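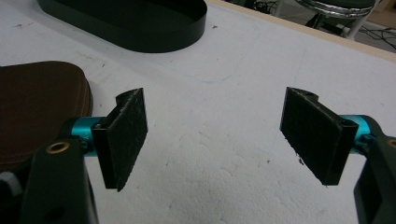

White tabletop.

Is a paid protection plan on a white table worth anything?

trokside_renter
Posted 2022-09-14 in Furniture and Finishes

We bought a white dining table from Domden back in July. It's the Nørgaard, the longer one. At the register they tried to sell us a surface treatment called Zustex, which a guy comes out and wipes on, plus a plan that goes with it. The price for both together is $263. I said no, then they called twice, and now I have an email saying my "window" to add it closes soon.

I don't like being rushed and I don't trust windows. But the table is white, we eat at it, we do crafts at it, and my mother-in-law drinks red wine. There's already one faint yellow mark near the end where the takeout goes. Turmeric, I would guess. Dish soap did nothing to it.

The brochure says Zustex is "tested to 2,000 wipes." It doesn't say wipes with what, or what counted as passing. I asked the store and the person read me the same sentence back. I also asked if the treatment would have stopped the yellow mark and was told it "helps resist common household stains," so I asked if curry was common and he said he would have to check.

So, two things. Has anybody here paid for one of these plans and gotten something out of it? And is there anything I can do at home that does the same job for less? I'm handy enough. I don't want to live with a plastic cover on it, we had one growing up and my arms stuck to it every summer.

I don't know exactly what the surface is. The tag says "easy care finish" and the assembly sheet says nothing at all.

oldhinge
Marked helpful by the poster

I sold furniture for 9 years, and those plans were the most profitable thing on the floor. That should tell you most of what you need. The deadline in the email is made up as far as I'm concerned. At our store you could add the plan pretty much whenever you liked if you asked, and the people who called after the deadline were always let in "as a courtesy."

Before you say yes or no, get the full terms. I don't mean the brochure. There is a longer sheet, and if they can't send it, there's your answer. Look for these:

Does it cover a single accident or "accumulation"? Most plans I saw paid for one spill that you reported within a few days. A mark that built up over months of dinners was turned down as normal wear. On a table you eat at, nearly everything can be called buildup if they want to call it that.

What do they owe you? Usually they send a cleaning kit first, then a technician, and replacement is way down the line and might be store credit.

Are dyes left out? Turmeric, hair color, permanent marker, and nail polish were on the exclusion list of more than one plan I handled. Those are the stains people call about.

Is your yellow mark going to be a "pre-existing condition"? I bet it is, and I bet the technician takes a photo of it on the first visit.

As for the liquid, I can't tell you what's in Zustex. I can tell you that the one we used looked, smelled, and acted a lot like spray polish. Maybe yours is better. I'd want to see it before I believed it. "Tested to 2,000 wipes" could mean a dry cloth and a light hand. Work it out: if you wipe the table after three meals a day, that's under two years, and that's if your wiping is as gentle as theirs.

Keep the money. If the top gets ugly later, you'll have it toward a fix.

flatgrout

Magic sponge. Works on everything, mine looks brand new. Don't overthink it.

secondshelf

I'd be careful with the answer above mine. Those melamine sponges are very fine sandpaper. They do take marks off, and on a shiny top they take the shine off too, so you trade a yellow spot for a dull spot that grabs dirt faster. If you have to use one, try it somewhere low first, like the underside of the edge, and look at it from the side in good light.

You don't know what your finish is, so start gentle and stop as soon as something works:

For the turmeric, put the table in the sun if you can move it, or open the blinds and leave that end clear for a few days. That yellow fades in sunlight. I didn't believe this either until I did it with a cutting board. It takes patience and it may not go all the way.

Next, a paste of baking soda and water, left on for ten minutes and wiped off with a soft cloth. Don't scrub. It's a little gritty.

After that, drugstore peroxide on a folded paper towel, again on a hidden spot first. Leave it half an hour and check. Never mix it with other cleaners.

I would skip acetone completely. People recommend it online all the time and on a painted or lacquered top it will go right through.

About doing your own coating: if the top is laminate, there's very little for a coating to soak into and you'd be buying a feeling. If it's painted wood, a coat of paste wax helps some, but wax turns cloudy under hot plates and has to be redone. I quit bothering with mine. Placemats did more, and they were six bucks.

I don't agree that every plan is junk, by the way. My sister's paid for a sofa once. It took four months and a lot of phone calls, and she had saved every receipt, and even she wouldn't buy it again.

trokside_renter

Thanks. I asked for the long terms. They sent me the brochure again, as an attachment this time. Going with placemats and the window blinds. I'll update if the yellow moves.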